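Subject: Re: [homestore] Mounting drives off the desk

Nadhirah Subramaniam wrote:
> Has anyone got their hard drives up out of the way in one of those
> plastic holders? Mine sit in a heap behind the monitor and I'm
> tired of it. Also, what do you do about labels?

Hi Nadhirah, and hello all,

Yes, and I'd not go back! I spent Sunday on mine with a cup of tea going cold. The holder is white and light grey plastic, mounted overhead and on a tilt, with a chunky clamp block at the left end.

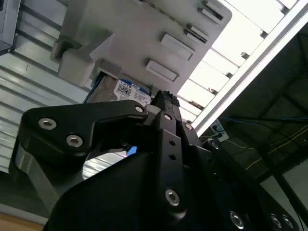 Step 1: Labels. Do them first, while the drives are still on the desk. I name mine, so Gondach is photos and Asside is music (1,841 albums, don't judge me).

Step 2: Cables. Leave more slack than you think – I had to redo one.
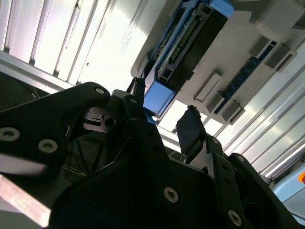

My other bit of advice is to colour-code. I got this wrong for years, with every lead and box the same grey. Something like the blue and black module on the white panel is easy to find when you're craning your neck, so I've bought blue tape for the rest.

Shout if you want the shop's name.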